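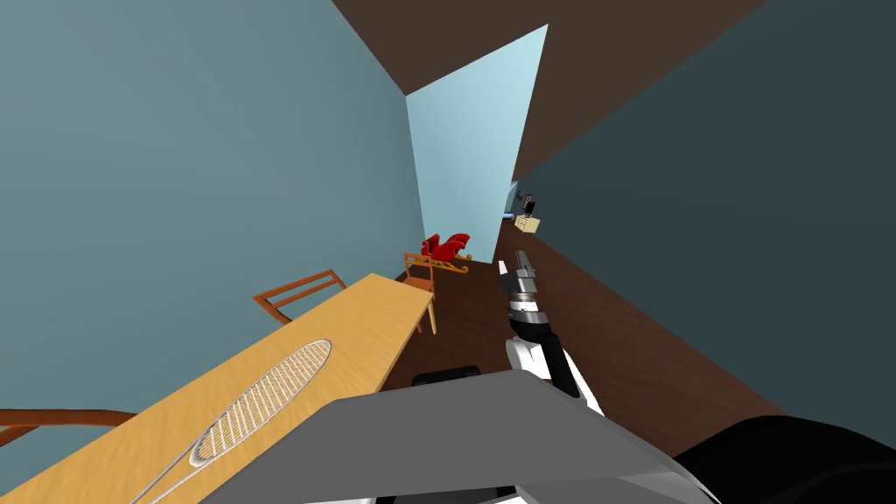 Vol. 4, p. 32

6/5/23

What a day on the simulator! Konrad Marti let me have the controls for the whole afternoon, and I drove the arm down the room with the gripper open, over the bare brown floor between the long table and the dark wall, just to get my hand in. I kept drifting towards the red sleigh at the far end (I do love that sleigh). It's odd how soon you stop thinking about your own wrist and start thinking with the robot's.

Then on to the Fusa task, which is circuit boards. I have to show it the pick-up by remote control, over and over, and every go gets saved for it to learn from. Konrad says go slower and stop fussing with the fingers. He's right, I fuss!

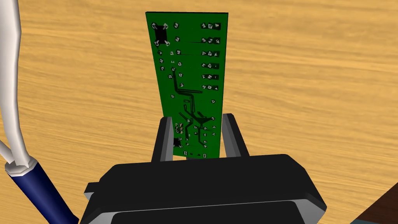 Board in the gripper, solder side showing.

I want to try 5 more tomorrow, and ask Pretach about the lag on the left controller.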